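3.2 Where the basket stands

Of all the habits our households described, the one we had least expected to write about was the placing of the laundry basket. We had asked people about sorting, about temperatures, about who folds – and again and again they brought us back to the floor in front of the washer. Of the 183 households in Gurnby and Delden that kept a diary for us, nearly 70 mentioned the basket's place without being asked. Hedvig Sandberg, who read every diary twice over, began marking these passages in August, and we are grateful to her for it. The arrangement that came up most often is a low basket set close beneath a front-loading door, as in Figure 2.

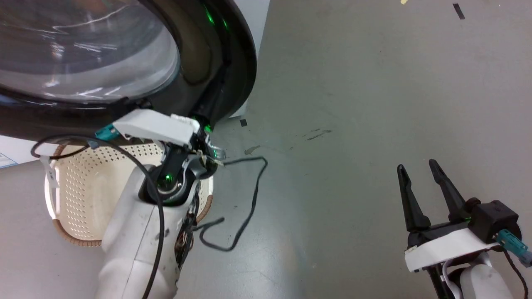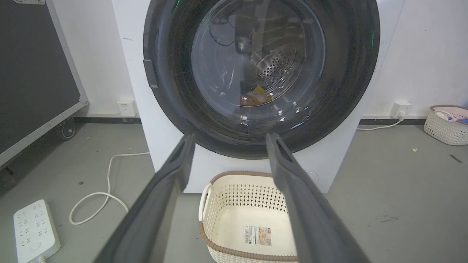

Figure 2. A front-loading washing machine with a round door and a black door ring.

A basket kept this close shortens the reach, of course, but the diaries speak more warmly of something else. Small things fall when a load is moved by the armful, and a sock that drops into a basket is still part of the wash, whereas a sock on the floor has to be noticed, picked up, and quite often argued over. One writer in Delden told us she had moved her basket a single step closer and felt – her words – "a good deal calmer about the whole business." We return to these small losses in Section 4, where the diaries from Moen are taken up as well.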